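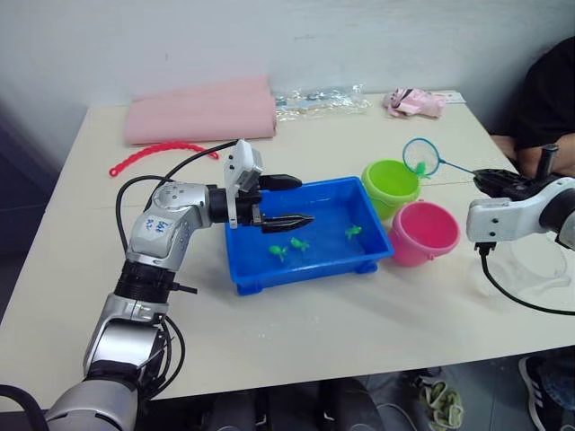 Esperanza Garrido
@esperanzagarrido
Buys, leases and returns automation gear for small packing shops. Pays her own invoices.
Friday, August 28, 2020

Thread on the Breto two-arm lease, which a lot of you have been sending me. Short version: I would not sign it yet. Long version follows, and it has toy fish in it.

The offer is $935 a month. You get two arms with parallel grippers, wrist cameras, a control box and a seat on Mindov, the software they train the tasks with. Table is yours to supply. So are the things you want picked up.

The line in the brochure that got my attention is "handles flexible and awkward tools from day one." I have been in this business long enough to ask which tools and whose day one.

Their answer is the fish pond demo. Blue tray, little green fish, an aquarium net, a couple of toy buckets. One arm works the net, fish goes in a bucket. It's cute. Clients love it. I've had three people forward me the sales clip this month with no comment except a heart.

I'll give them this much: a net is a decent choice. The handle is thin, the mesh sags, and the load sits a long way out from where the gripper is holding. If you only ever demo foam cubes I stop reading.

But look at what the job needs. A fish in the net and a bucket right next to the tray. The second arm could be holding the tray still, or moving it, or passing things across. Ask what the left arm is for in the demo. I asked. The answer was "coordination," and then we moved on to financing.

If one arm can do your job, price one arm. Breto does lease a single. You have to ask twice and the discount is not half.

Next: numbers. The sales sheet says the fish task was trained on 453 recorded runs. Fine, I believe it. The sheet does not say how many hours of a person's time that was, or who pays for that time when the task is yours and the fish are blister packs.

I pressed, and what I got in writing is that the lease includes training for one task. One! A second task is quoted separately. Moving the same task to a different table "may require additional sessions." Underline may.
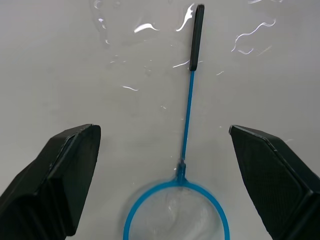
Net between the open gripper fingers, wrist camera view.

Wrist cameras are the part of the package I like best. For a close-in job you want eyes near the fingers, and on this view you can see the whole grip and where the shaft starts. Anyone who has tried to line up a thin handle from an overhead camera knows the pain.

What worries me is glare. White surface, shiny streaks of light across the upper half. A person ignores that without thinking. I want to know what the software does with it when the lamps are different from the ones it was trained under, and "it generalizes well" is a mood. Send me a test.

Also worth asking: water. If your job is anywhere near a sink, a rinse tray or a wet bench, get the splash rating of the gripper in the contract. The Breto quote I have says "suitable for light duty," and I have no clue what that covers. Neither did the rep.

Cables. External on these arms, looping off the joints and across the table. For a lab bench, who cares. For a packing table where people put down boxes and reach over things all shift, I would budget for cable guides and a bad afternoon.

Compare with Katier, who will do a single arm and let you train it yourself. Clunkier software, ugly manual, no fish. Their minimum term is 12 months, same as Breto, but you can hand it back early for a fee that is printed on the page. Breto's early exit fee is "by arrangement." I don't arrange.

Someone will ask about Calvo. Calvo resells the Breto package with an on-site setup visit. Same hardware, same Mindov seat, and when I asked who picks up the phone after the visit they gave me Breto's number.

What would change my mind: let me bring my own tool and my own parts, move the tray a hand's width between tries, switch the room lights, and run it for an hour with the failures left in. I have asked for this by email. The reply had a link to the fish clip.

If any of you are past month two on a Breto lease, my DMs are open. I want the dull stuff: what broke, how long the swap took, what the second task cost you.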